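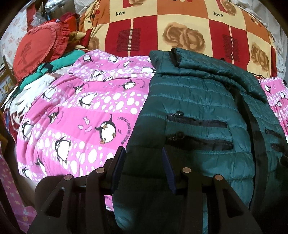
Dark teal-green quilted jacket on a bed.

Slide 1. Scope
Talk covers the Tromley police records backlog and the oversight board's disclosure rule. Budget items are in Dalva Paiva's session at 4.

Slide 2. Current rule
Complaint files close when the chief signs the finding. Release to the board follows within 27 business days. The rule sets no deadline for the signature itself. Point to the gap on the timeline and pause.

Slide 3. Backlog
800 files open at the end of October. 23 have a completed investigation and no signature. Read both numbers aloud; the chart labels are small.

Slide 4. Proposed amendment
Text drafted by Irina Sârbu. The clock starts when the investigator submits the report. If the chief takes no action, the file goes to the board marked "unsigned." Names of juvenile witnesses stay redacted. No change to the appeal process.

Slide 5. Objections
The officers' union says early release could affect arbitration. Florin Avram's memo answers this on page 4. Do not go into the Clekitgate case, which is still under appeal. Refer questions on it to the city attorney.

Slide 6. Next steps
First reading in council, then public comment. Written comments go to Emerson Siqueira at the clerk's office.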